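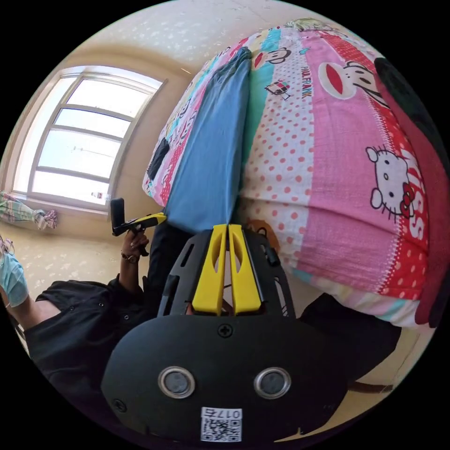

M. Herrera
Household Textiles Editor, Sovlow Home Notes

Readers of these pages have asked for guidance on the care of bed linen, and in particular on how often each item should be washed and how it should be stored between uses. The following notes set out the practice I have kept in my own household for many years. They apply to ordinary cotton and cotton-blend bedding. Silk, wool and down are subject to different rules and will be treated separately.

Frequency of washing

Pillowcases should be changed once a week. Sheets may be left for as long as 2 weeks in cool weather, although a weekly change is preferable in summer or when a member of the household has been unwell. Blankets and quilts that are used with a top sheet need washing only at the turn of the season. Where no top sheet is used, the cover that touches the sleeper should be treated as a sheet and washed on the same schedule.

A newly purchased set should be washed before it is slept on. Most new cotton carries a finish that gives it a crisp feel in the package, and this finish reduces the ability of the fabric to take up moisture. Towels suffer from the same problem to a greater degree. I bought a set from Bornoris last May that did not dry a plate properly until it had been through the machine three times.

Temperature and detergent

White cotton sheets may be washed at 140 degrees Fahrenheit. Colored and printed items should be washed at 110 degrees or lower and turned inside out beforehand. The care label takes precedence in every case. If the label has been cut off or has faded, the lower temperature should be used.

Detergent should be measured. The habit of filling the cap to the top is widespread and leaves a residue that stiffens the cloth and dulls its color over time. My own machine takes half a cap for a full load, and the water in Dravanwood is moderately hard. Fabric softener is not used in this household.
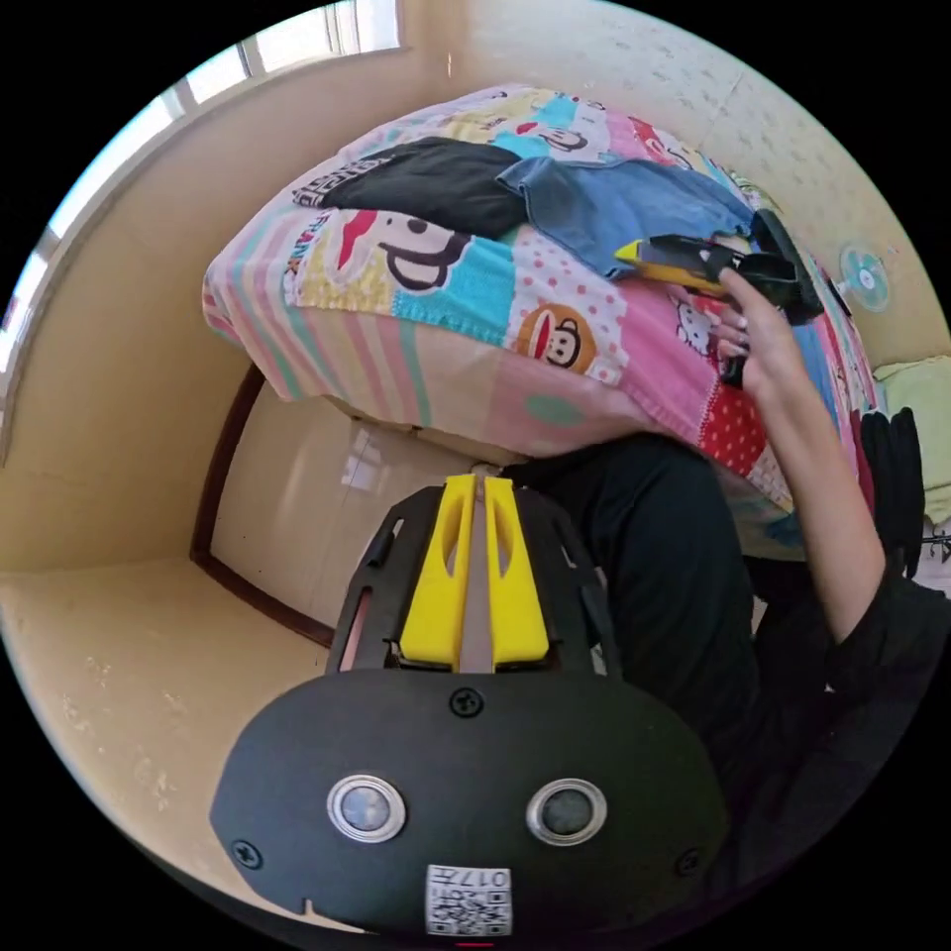 Zippers and buttons should be closed before a duvet cover goes into the drum. An open cover will gather up every smaller item in the load, and those items will come out twisted together and still soiled in places. For the same reason I wash pillowcases apart from large covers whenever there are enough of them to justify a separate load.

Drying

Line drying is recommended where space and weather permit. Sheets should be folded once over the line, hem to hem, and shaken firmly before they are pegged. Prints should be hung in the shade. When a dryer is used, the load should be removed while the seams are still very slightly damp and then laid flat over a rail to finish. Overdried cotton becomes brittle at the folds, and a sheet that splits down the middle has usually been dried too long and too often.

A word is in order on thread count. A figure of 500 on the package is no assurance of quality, and the sheets that have lasted longest in my cupboard are plain percale with a far lower count. I would advise readers to examine the hem stitching and hold the cloth to the light before they consult the number. 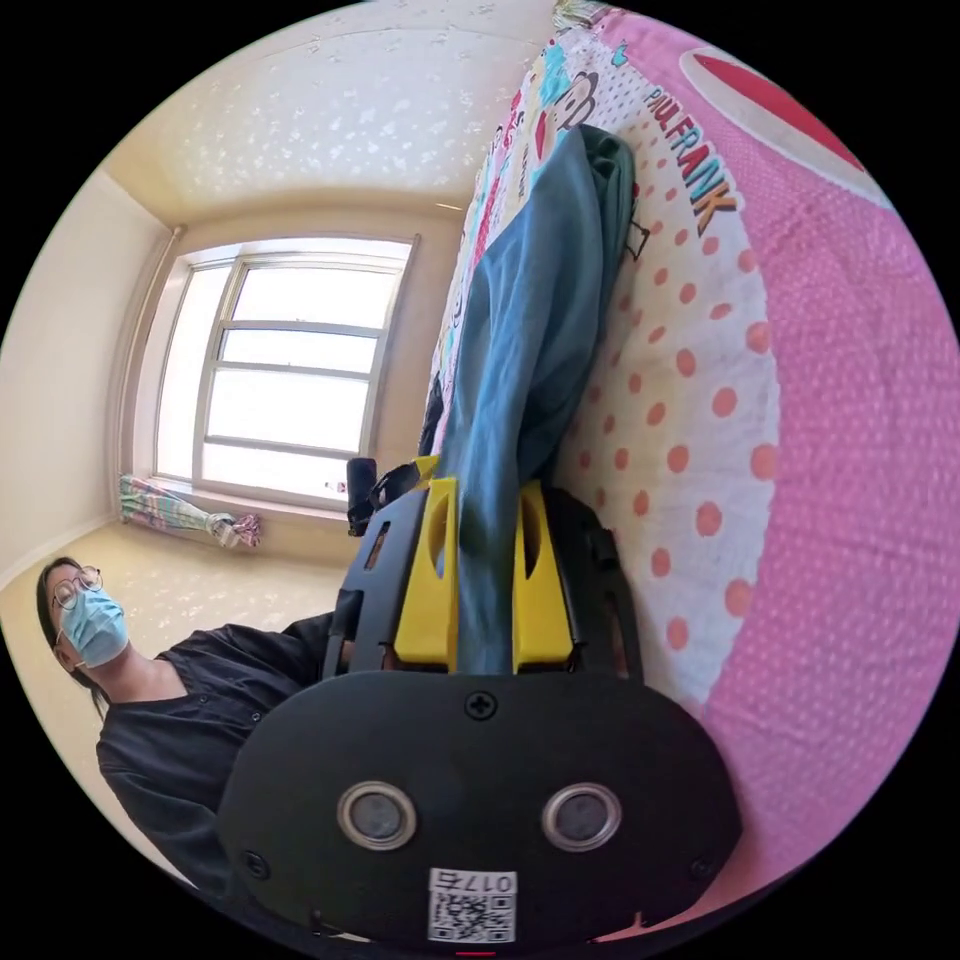

Storage

Linen should be completely dry before it is put away. Each set should be folded and placed inside one of its own pillowcases, so that the bed may be made up from a single bundle. Shelves should be wiped down twice a year and left open for an afternoon. Clean sets go to the bottom of the pile and the next set is drawn from the top, which spreads the wear evenly.

Plastic bags are unsuitable for long storage. A cotton bag or an old sheet serves well. Items kept for guests should be aired overnight before use, and refolded along different lines if they go back on the shelf unused.

Questions on stain removal continue to arrive and will be taken up in the next entry, beginning with tea.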